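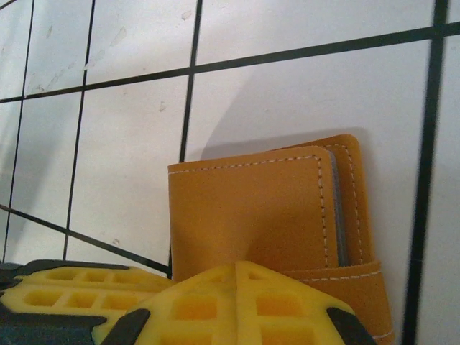 Workshop tips: recording good pick-up examples

Posted by Mavis Kowalczyk, Mar 5, 2019

These are the habits we settled on at the Woltley bench for recording grasping examples with small household items. They assume the arm is set up and the wrist camera is saving. Most of the trouble we have had since October came from the bench, so that is where the list starts.

Wiping the surface

A white panel with black grid lines shows up well on the wrist camera, but it collects scuffs. Wipe it with a damp microfiber cloth before each session and dry it with a second one. For gray rub marks, use a little dish soap. Skip abrasive pads. They dull the white, and once it is dull it holds dirt.

You don't need to get every mark off. A few smudges are fine, and the policy should see some. Just don't let the same large mark sit under the same object all day.

Foam fingertips

Yellow waffle foam grips leather and cardboard well. The recesses fill with lint. Tap the pads out, then go over them with a dry toothbrush. Tape works too, but it can lift the ribs on older foam.

Change both pads together. One new pad and one worn pad will pull an object sideways as the fingers close, and the operator starts correcting for it without noticing. Those corrections go into the recordings.

Wallets and other folding things

A leather bifold stood on its edge is a good practice object. It gives when squeezed and has a front and a back that look nearly alike from some angles.

Stand it with the flap closed but not pressed flat. Record some with the flap toward the camera and some with it turned away. If the wallet has a band around it, take some grasps on the band and some above it.

Come in slowly for the last 2 inches. Stop just short, check that the fingers will land on either side, then close. If a fingertip catches the corner of the flap, finish the attempt anyway and mark it as a miss.

Take cards out of any wallet that came from home. Use blanks cut from a cereal box so the thickness is right.

Lights

Use one lamp, up high and off to the side. Move it a little between batches so the shadow doesn't always fall the same way. Turn off anything that flickers.

Batches and labels

We record in batches of 56, with a new object position every 6 attempts. Longer batches got sloppy toward the end.

Write the label before you start, with object, starting pose, operator initials and pad age in weeks. Our Mushi folder has 653 recordings, and the ones without a pad age are the ones we keep having to leave out.

Keep the misses. Put them in the same folder with the word MISS at the end of the name. Delete a recording only if the camera dropped out or somebody's hand was in the way.

At the end of the day

Open the fingers fully before powering down, so the foam doesn't take a set. Copy the files to the second drive and refill the soap bottle if it's low.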